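Jun 10, 2024
Bench 2, packaging store. Entry: S. Manurung

Carried on with the sort of the snack and dry goods stock for the Tornevwood shelf trial. The glossy film bags are the ones still outstanding. Cartons and tins were finished last week and are on the spreadsheet.

Working order as before: take one bag, check both seals, check the film for pinholes, put it in the right crate. Crates are the black ones. Lids off for now, they catch on the bench lip.

Kusora bags (matt film, blue label) gave no trouble. 12 checked, all seals sound, all into the crate for the warm cupboard. Fill level is consistent and they stack flat if the air is pushed to one end first. Liew bags are thinner and split at the notch if picked up by the corner. Lost one that way, swept up, written off on the sheet.

Moved on to the glossy red ones after that. The film is stiff, creases hard and keeps the crease. Held by the narrow end the bag bunches up tight and the bulk of it stands above the grip, which makes the emblem side easy to turn to the light. Glare off the film is a nuisance when looking for pinholes. Tried the lamp at 30 degrees to the bench — better, still poor over the crumpled areas.

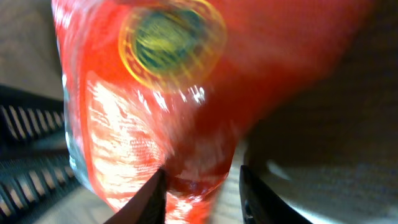
Red bag held at the gathered end, emblem side showing. Small print not legible.

Lot codes have to be read with the bag laid flat and the film pulled tight with two fingers. Reading them with the bag in the air wastes time and I got one wrong that way, corrected on the sheet (row 3). Please don't write codes on the film in marker, it rubs off on the next bag.

Creases: no agreed way of recording these. I have put "light" or "heavy" in the notes column for the moment. Heavy means the fold has left a white line in the film after smoothing out. If Bornutcombe want a proper scale they will need to send one before the September pull.

To do:
Second lamp, or a sheet of tracing paper over the present one.
Relabel the crate for the warm cupboard, the tape is lifting.
Ask stores for more Liew, we are one short now.
Weigh the red bags. Balance was in use all afternoon.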